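Regula Danzer comprou em abril o kit Prusel, dois braços de bancada vendidos pela Skitia, e pô-lo a tirar cafés. "Queria uma tarefa banal, com peças que escorregam", diz. A montagem levou 4 horas.

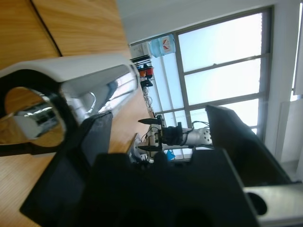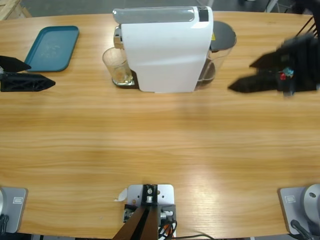
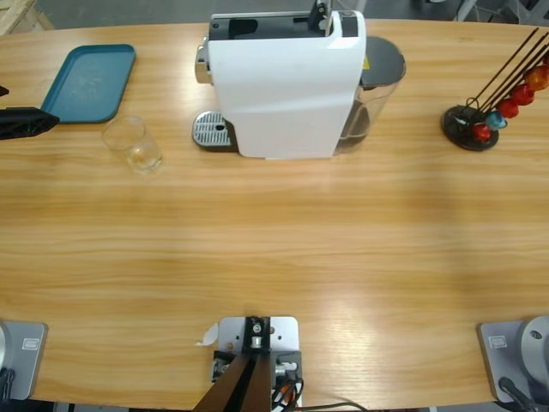
O kit Prusel na bancada de ensaio, com a máquina de cápsulas nas duas últimas imagens.

Do manual gostou menos. "Os cabos ocupam uma página em 20." A garra, diz, agarra bem plástico liso. Vai ficar com o kit e já pediu dedos de reserva.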